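Mrema House: the back room, October

Gallery and notes by Gladys Kinyua

The back room was refitted this autumn, and several members have asked for the details. The notes go in the order the work was done, and the sizes are at the end. Most of the labour was ours. Kibet Muli did the floor with Josphat Ndung'u, and Neema Urio chose the tables and put them together.

The room before

It had been a store, then a classroom, then a store again. The carpet was a dark green cord, glued down in strips, with a worn path from the door to the window. Shelving stood on both long walls and held mostly paper. Kerubo Makori went through it over a couple of evenings and sent the old ledgers to the front office. The rest was recycled.

Under the carpet

Old glue, and a lot of it. The boards beneath were sound apart from a soft patch by the radiator, where a valve had dripped at some point. Kibet cut out the bad section and let in new timber. The glue came up with a long-handled scraper and patience. If you are doing the same at home, wear knee pads and change the blade before you think it needs it.

The floor

We wanted something that looked like wood, could be mopped and would not show every mark. The choice was a click-together board from Hemard in a mid brown. There was a paler one in the same range and a few people preferred it, but the sample got grubby on the office windowsill in a fortnight and that settled the matter. The boards, underlay and edging came to £938 delivered.

They went down lengthwise, towards the window. Josphat did the cutting in the yard to keep the dust out of the building. The awkward parts were the doorway and the pipes. There is a small gap behind one of the pipes that has been filled with brown sealant, and it is hard to find now unless you know where it is.

Walls

Two coats of Fludent matt white over a mist coat. The wall by the door took a third coat on account of the old noticeboard, which had left a brown outline that kept coming through. The skirting was washed down and painted in the same white. Neema would have liked a colour on the end wall. That may still happen.

Tables

The tables are from Imholm, all from one range, with white tops and white legs. We looked at folding ones first. They are handy to put away, but the last set pinched fingers and the catches went, so fixed legs it was. Assembly is simple enough – the legs bolt to the frame and the frame screws up into the top. Do the bolts finger-tight until the table is standing on its feet, then go round with the key. The first one was tightened fully while upside down and it rocked until it was loosened again.

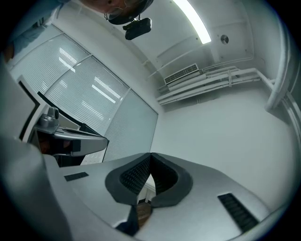
White furniture on a brown floor does show dirt at the bottom of the legs, mostly scuffs from shoes and the vacuum cleaner. A damp cloth with a drop of washing-up liquid takes nearly all of it off. Please don't use the cream cleaner kept under the kitchen sink. It dulled a corner of one top in the first week, and that table has been turned so the corner faces the wall.

Feet and levelling

Each leg has a screw-in foot. The building is old and the room falls slightly to one side, so the feet are set at different heights to bring the tops level. This means a table that has been moved across the room will probably rock. Turn the foot by hand, clockwise to shorten and anticlockwise to lengthen. If you can, put the table back where it was and leave the feet alone.

Felt pads were tried and taken off again. They picked up grit and dragged it over the floor, and a couple came away and stuck to the boards. The plain plastic feet have been better. Lift tables to move them, one person at each end, and don't push.

Cables and power

There are sockets on both long walls and none in the floor. Cables that have to cross a walkway should go under the rubber cover, which lives behind the door. Kerubo has put a strip of hooks beneath the back edge of the tables nearest the window so that leads can be hung up out of the way of feet. They are only screwed into the top, so nothing heavier than a lead, please.

Light

The old tubes were replaced with new tubes. The room is a good deal brighter than it was and some people found it too much at first, especially in the evening with the white tops. The switch by the door works the half nearest the window and the one next to it works the rest. With only the far half on there is plenty of light to read by. The blind is the old one, washed. It sticks when it is about a hand's width from the sill, and a gentle pull to the left frees it.

Cleaning

Sweep or vacuum first, with the brush head down. Mop with a well wrung mop and plain water, or a capful of the floor cleaner in a bucket if it has been muddy outside. Standing water is bad for the joints, so wipe up spills when they happen. Steam mops must not be used on these boards. The one in the hall cupboard has a label on it now.

Table tops should be wiped at the end of each booking. Ink comes off with a little surgical spirit on kitchen paper. Tape can be used on the tops for short periods, but take it off the same day and use the paper sort.

Things still to do

The threshold strip at the door is temporary. The proper one arrived in silver when brass had been ordered, and it has gone back. The radiator needs a second coat and will get it when the heating can be off for a day. There is no coat rail yet, so coats are ending up on the window sill and on the backs of chairs. Josphat has the old rail from the front hall and thinks it will do once it has been cut down.

We also need a better answer for the bin. The pedal one is too small for a full day and the big one gets in the way of the door.

Sizes

These are for people planning layouts, and were measured after the skirting went back on.

Clear width between the radiator and the opposite wall, at floor level: 1,960 mm at the narrow end, by the chimney breast. The rest of the room is much wider.

Height under the beam by the door: 1,835 mm. Tall visitors should mind their heads. Kibet has put a strip of foam along the edge, painted white to match.

Gap to leave between a table end and the wall so that the skirting heater can breathe: 90 mm at least.

Booking

The room can be booked through the front office in the usual way, mornings or afternoons, and evenings until nine. Say when you book whether you want the tables moved, and allow time at the end to put them back. The plan on the back of the door shows where they go. Keys are with Kerubo during the day and in the key safe after six.

Thanks to everyone who carried things up and down the stairs, and to the Tuesday-night singers' committee's successor group in the front hall for putting up with the sawing.

Corrections to Gladys at the office, please. More pages in this series: Front hall – Kitchen – Stairs and landing – Yard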